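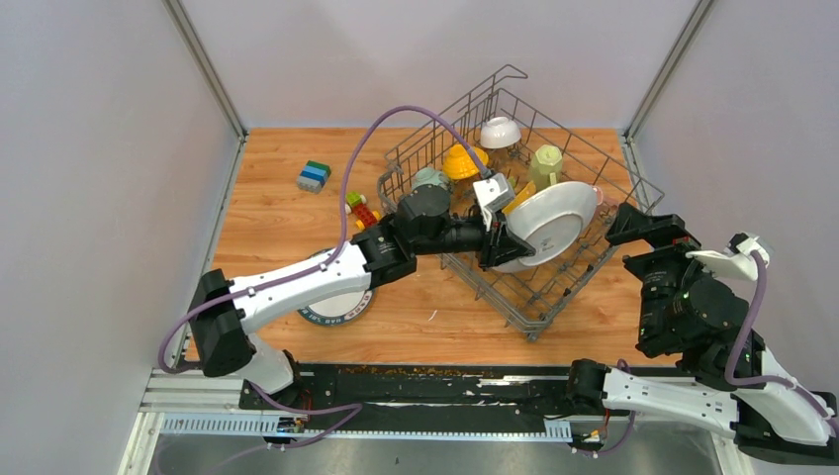 Ticket 285: el brazo izquierdo se para durante la demostración de los platos
Instalación: sala de visitas de Cultstead
Abierto: 24 de agosto de 2018
Estado: en observación

Buenos días, compañeros de soporte de Kerslake, y gracias de antemano por la paciencia, que ya sé que me enrollo.

Os escribo por la célula de dos brazos con la que hicimos la jornada de puertas abiertas. La gente salió encantada (¡los niños no se querían ir!), pero en la secuencia del escurreplatos tuvimos varias paradas y me gustaría dejarlo resuelto antes de que vengan los de Zoltton.

Lo que pasa es lo siguiente: el brazo izquierdo coge el plato blanco grande por el borde, con el plato de pie en el escurridor, y al empezar a levantarlo salta el aviso de fuerza y se queda quieto, sin soltarlo. El derecho sigue esperando con la pinza abierta junto a la otra esquina y ahí se acaba el espectáculo. Con la taza verde clara no nos ha fallado ni una vez.

Versión del programa: Sellar 9. Tiempo de espera del brazo derecho: 4000 ms.

Lo que hemos probado:
- Reiniciar el controlador. Igual.
- Repetir sin público, por si eran los nervios (los míos, se entiende). Igual.
- Bajar el tiempo de espera a 1000 ms. El aviso sale antes, pero sale.
- Poner el escurridor paralelo al carril. Dos ciclos buenos seguidos y luego otra parada.

Respuesta de soporte:
Gracias por tanto detalle, así da gusto. Por lo que cuentas, sospechamos que el plato roza con las varillas al subir inclinado. Prueba a añadir un tramo vertical corto antes del giro de muñeca y vuelve a dejar la espera en 4000. De paso, limpia la parte de arriba del carril, que tiene restitos anaranjados.

Actualización:
Hecho todo, carril limpio incluido. Llevamos la mañana entera sin paradas con el plato grande. Me falta probar con el del borde azul, que es el que más les gusta a las visitas, y mañana os cuento. Un abrazo a todo el equipo.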